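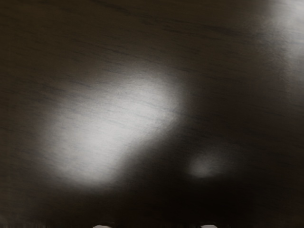
TV and Streaming Desk

Zidance has released the first full trailer for Ciltley, a six-part comedy about two brothers who inherit a failing driving school and the debts that go with it. All the episodes arrive on the streaming service on 28th May.

The series was created and written by Ramil Tagle, who also plays the younger brother, Danny. Wilfredo Belmonte plays Oscar, the older one, who has run the school's front office since he was a teenager and does not have a license himself.

The trailer runs a little over two minutes and opens on the reading of their father's will. The lawyer goes through the list of what the brothers are getting, and it is a short list: the building, a fleet of nine cars (four of them running), and a box of unpaid bills. Danny, who has flown in from the West Coast for the funeral and is booked on a flight home the next morning, asks how long it would take to sell the place. Oscar says he is not selling. The lawyer says neither of them can sell, as their father put a condition in the will that the school has to stay open for a full year under both of their names.

From there the trailer moves quickly through the students. There is a retired judge who has failed the road test several times and argues each result. There is a high school senior whose mother insists on riding in the back seat for every lesson. There is also a man who signs up under a false name and asks only to practice parallel parking, and the trailer does not say why.

Most of the laughs in the trailer belong to Belmonte. Oscar is a careful man who keeps his pens in order and irons the company polo shirt, and he gives Danny a 700-page binder of rules on his first day. Danny teaches his first lesson without opening it, and the lesson ends in the parking lot of a carpet store with the student in tears and the wipers going.

The title comes from the town where the story is set. Ciltley is a made-up place in the Midwest with one main street, a grain elevator and a traffic circle that was put in last year and that the residents refuse to use. The traffic circle looks like it will be a running plot. In one scene from the trailer, Oscar pulls up to it during a lesson, waits, and then tells the student to turn around and go home the way they came.

Tagle wrote the first two scripts on his own and then brought in a small writing staff for the rest. He grew up in the apartment over his aunt's driving school and has been trying to turn the idea into a show for years. An early version was a feature film with one brother. He put it aside when he could not work out who the main character would talk to.

"I had this guy alone in a car with strangers for ninety minutes, and every scene was the same scene," Tagle said. "When I gave him a brother back at the office, somebody he had to answer to, I wrote the first episode in a week."

He said the judge was the first student he came up with and is partly based on a neighbor who took lessons from his aunt. "She was in her seventies and she had decided it was time. She failed and failed, and she was so polite about it. I made the judge a lot less polite."

Belmonte came on board after reading the first script. He and Tagle had worked together once before, on a play that ran for 23 performances and has not been staged since. They played strangers in that one and had a single scene together.

"Ramil called and asked if I wanted to be his brother, and I said we don't look anything alike," Belmonte said. "He said that was going to be a joke in the second episode. It is. It goes on for quite a while."

Belmonte, who does have a license, did his own driving for the show but did very little of it, given the character. He said the harder part was sitting still in the passenger seat. The production used a real training car with a second brake pedal on the instructor's side, and he admitted to having pressed it during takes when he was not supposed to.

"There's a shot in the fourth episode where everybody jerks forward and Ramil looks at me like he wants to kill me," he said. "That's real. They kept it."

Filming took place over three months, beginning in February, which meant snow for the early episodes and mud for most of the others. The story covers a full year, so the summer scenes had to wait for the last days of the shoot. Those were still cold, and Tagle said the cast held ice chips in their mouths before each take to keep their breath from showing on camera.

The series was made by Drusetness, the production company behind a handful of small comedies and one courtroom drama. It is the company's first show for Zidance. The two sides have an agreement that covers further scripts, but a second season has not been ordered. The first season has an ending, Tagle said, and viewers will find out whether the school makes it through the year.

He was less willing to talk about the man who only wants to park. "He's in every episode," Tagle said. "Watch what he's carrying."

The trailer also gives a first look at Pan, the rival driving school across the street. Pan has new cars, a smoothie bar in the waiting room and an app that rates the students. Its owner turns up at the funeral with a fruit basket and an offer to buy the building. Danny wants to take the offer and is told again about the will. Later in the trailer he is seen walking into Pan's office after dark, and the next shot has Oscar watching from the window with the lights off.

That part of the story points to a slightly darker tone than the opening suggests. Tagle said the second half of the season spends more time on the debts, and on what each brother knew about them. The father, who is not seen in the trailer, appears in short flashbacks in the fifth episode, teaching both boys to drive on the same afternoon. Danny and Oscar remember that afternoon differently, and the episode shows it both ways.

Episodes run a half hour each, apart from the last one, which is closer to 45 minutes. Tagle directed the first and the last. He had not directed for television before and said he had asked for one episode and been given two.

The music in the trailer is an instrumental piece written for the show, mostly upright piano with a drum machine under it. The same piece plays over the opening titles. A soundtrack release is planned for later in the summer, though no date has been set.

Early comments under the trailer have been friendly. Several people who say they worked as driving instructors wrote in to confirm the mother in the back seat - one said he had taught a student whose mother, father and grandfather all came along. Others asked for more of the judge. A few viewers complained that the trailer gives away too much of the first episode, and it does appear that most of the footage is from the first half of the season.

Zidance is releasing all of the episodes at once. The service had planned to put out two a week, but changed the schedule last month. It did not give a reason. Tagle said he had no strong feelings about it, but that people who like to guess at plots might want to take a break after the third episode before going on.

The first episode will be free to watch without a subscription for its opening weekend. The rest will need an account. Captions will be available in English and Spanish at launch, and audio description will be offered on every episode.

The cast will take part in a live question session on the Zidance site the evening after the release. Questions can be sent in ahead of time through the show's page, where the trailer is also posted, along with a shorter clip of Oscar explaining the correct way to adjust a mirror.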